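Chapter 5
How Much Should You Trust a Number?

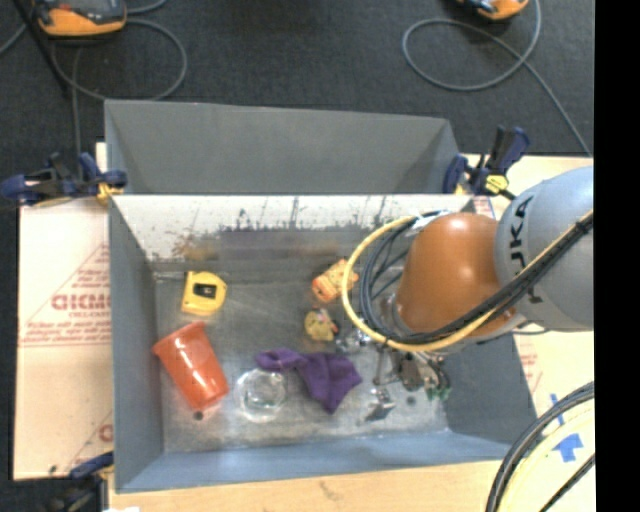 Figure 5.1 A yellow tape measure on a scuffed metal surface. The markings on a tape can be finer than the measurements people make with it.

Most books on measurement begin by telling you how useful it is. You probably believe that already, and perhaps believe it too much. People who would argue for an hour over a word will accept a number without a murmur, especially if it has a decimal point in it. This chapter asks you to be harder to please.

Start with a hallway. The main corridor of the old library in Jondcombe is 60 feet long according to the building plan. One June, Farzana Roy asked the students in her surveying course to check it. They worked in pairs, using ordinary steel tapes, and handed in 40 readings. Few of them agreed with each other. The longest and the shortest differed by more than three inches, and several students had written their answers to the nearest thirty-second of an inch.

Look at that last detail again. A student who writes down a thirty-second of an inch is making a claim. The claim is that the true length lies very close to the number given, closer than the width of a pencil line. Yet the pair working beside them, in the same corridor on the same morning, got an answer more than an inch away. At least one pair was claiming more than it knew. Probably most of them were.

The usual reply is that the readings can be averaged. Roy's students did this, and the average came out at 60 feet, to the nearest inch. Everyone was pleased. The plan was right, the class was right, and the errors had canceled out.

Had they? Before you agree, think about what the students knew when they started. The plan was pinned to the wall of the classroom. Some pairs threw out a first reading because it "looked wrong" and measured again. Nobody kept a record of those rejected readings, so we can't say how many there were or which way they leaned. A reading that is thrown out for disagreeing with the expected answer leaves behind a set of readings that agrees with it better than it should. The average may well be correct. The exercise just doesn't give us as much reason to think so as the class supposed.

Two kinds of error

It helps to separate errors that scatter from errors that lean.

Random error scatters. You pull the tape a little tighter this time and a little looser the next. You read the mark from slightly to the left, then slightly to the right. If you repeat the measurement many times, errors of this sort tend to fall on both sides of the true value, and averaging reduces them.

Systematic error leans. If the hook on the end of a tape has been bent, every reading taken from that hook will be off in the same direction. If a tape sags across a long gap, the reading comes out too long each time, never too short. You can repeat such a measurement all afternoon and the average will be just as wrong as the first reading. What does change is your confidence, which grows with every repetition. This is the main danger in averaging, and many introductory courses pass over it in a sentence.

The movable hook on a steel tape is a good case to think about. New users often find that it slides a little on its rivets and decide that the tape is broken. On most tapes the play is deliberate. The hook shifts by its own thickness, so that an outside measurement, with the hook pulled over an edge, and an inside measurement, with the hook pushed against a wall, both come out right. A user who "fixes" the hook by hammering the rivets tight has put a systematic error into one kind of measurement or the other, while believing the tape has been improved.

Marks are not knowledge

The fineness of the marks on an instrument is called its resolution. How close its readings come to the true value is its accuracy. Advertisements like to blur the two. A bathroom scale that shows tenths of a pound has a resolution of a tenth of a pound. If you step off, step on again and see a different number, you have learned something about the scale that the display didn't tell you.

The same confusion turns up in print. Suppose a newspaper reports that the footpath from Ngubane to Leltum is 4.827 kilometers long. Where might such a figure come from? Try converting three miles. You will get 4.828, so the reporter was even a little careless with the arithmetic. Someone, at some point, most likely said "three miles" and meant that it was a decent walk. The conversion added three decimal places and no information at all. Whenever you meet an oddly exact number, it's worth trying it in other units before you admire it.

Tainá Sales, who trained building inspectors at Postetthorpe, used to ask her trainees to write a second number beside every measurement: how far off they thought the first one might be. They disliked doing it. The second number felt like an admission. Her view was that a measurement without it was only half written down, and that an inspector who could not guess at the error had no business reporting the length.

We will follow her practice in this book, with one warning. The second number is itself an estimate, and people are inclined to make it too small. Pairs in the Jondcombe exercise who were asked for it mostly wrote an eighth of an inch – a figure that their own scatter makes very hard to believe.

What this chapter covers

Section 5.1 deals with scatter and how to describe it. Section 5.2 takes up systematic error, including several cases where it went unnoticed for a long time. In Section 5.3 we look at how errors combine when a length is measured in stages, as it must be when the tape is shorter than the wall. Section 5.4 covers significant figures. The rules given there are the standard ones, and you'll need them for the problems, but they are rules of thumb and fail more often than their tidy appearance suggests.

Before you go on

Measure the longest wall of the room you are in. Write down the result and how far off you think it might be. Put the paper away, wait an hour, and measure again without looking at it. Keep both readings, including the one you like less. You will use them in Problem 3.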